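Curtains, finally

I have lived with bare windows since I moved in, and in December that stopped being fine. The sun sits low all morning and comes straight off the snow on the roof next door. By ten I can't read my screen. So last week I quit putting it off and bought curtains.

I looked at three kinds. Blackout panels were out, as I like the daylight and only wanted less of it. Leclerc had a polyester voile that was cheap but very white. The one I took is from Kovinach, a sheer in a light beige with an open weave, like linen. There is a thin brownish-red grid in it that you only notice up close. Alaric Park, who has the same windows two floors down, thinks it looks like a dish towel. I like it.
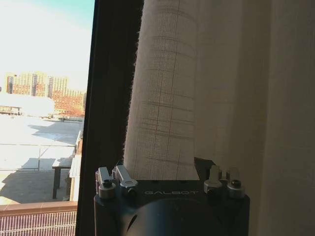 Hanging them

The frames are black and thick, and I didn't want to drill into them, so the track went on the ceiling. It took 17 screws and most of Tuesday evening. Two of the holes hit something hard and I had to move them over an inch. If you do this, mark the whole line in pencil before you start. I marked as I went and had to fill one hole.

The panels come hemmed at 90 inches. I washed them once before hanging, cold, and hung them damp so the weight would pull the creases out. That worked except at the fold lines, which I'll steam when I get the steamer back from Quentin.

With the curtains pushed to the side I still get the whole view, and I didn't want to lose that. There's the flat roof with its vents, the street with the bare trees, the tall white and gray block with the shops at the bottom, and the reddish-brown towers farther out.
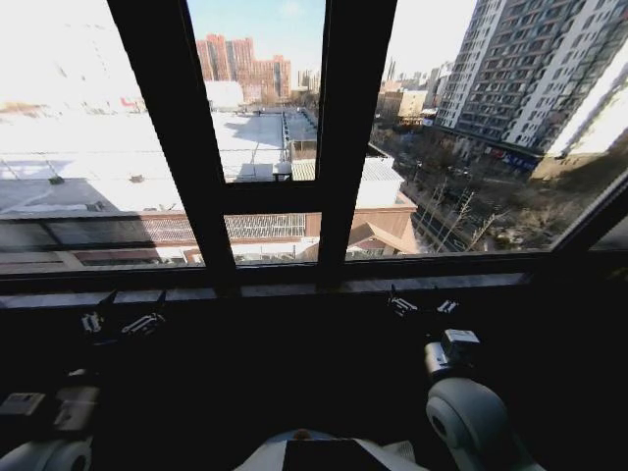 The sill is the next job. It's dark and shows every speck of dust, and I wiped it down twice while I was putting up the track. I had plants on it at the old place, but I'm going to wait for spring and see how cold it gets next to the glass at night.

Total cost was 160 dollars with the track and hooks. The bedroom window is smaller and can wait until January.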